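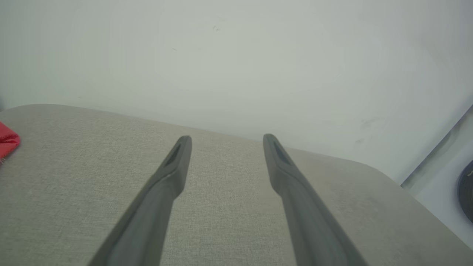 Friday's shift meeting had barely started when a folder on the late crew asked whether the robot would be taking hours away from people. The answer for this season is no. Everyone at the Bisville shop keeps their current hours, and the station will run on one job only, which is team shirts.

Sallero folds shirts for schools and sports clubs, and in December the short-sleeved jerseys come in by the cartload. They are tiring to fold by hand. Wrists and shoulders account for most of the complaints we get from the folding tables, and that is why we started with this job.

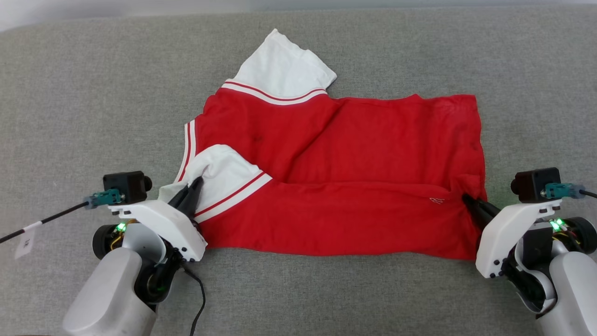 The two arms work from the near side, and a person still does the sorting, the stain check and the bagging. Folders will take turns at the station in blocks of 30 minutes. The arms are slower than an experienced folder, and we have not set a quota for them. Anything that comes out crooked goes back to the hand tables.

Training is paid and starts at 7 in the morning, before the presses are on. Sondow is teaching the first group how to stop the arms, clear a snagged sleeve and start again. Sign-up sheets are next to the time clock. If you would like to stay on hand folding, tell your shift lead and you will be left off the rotation.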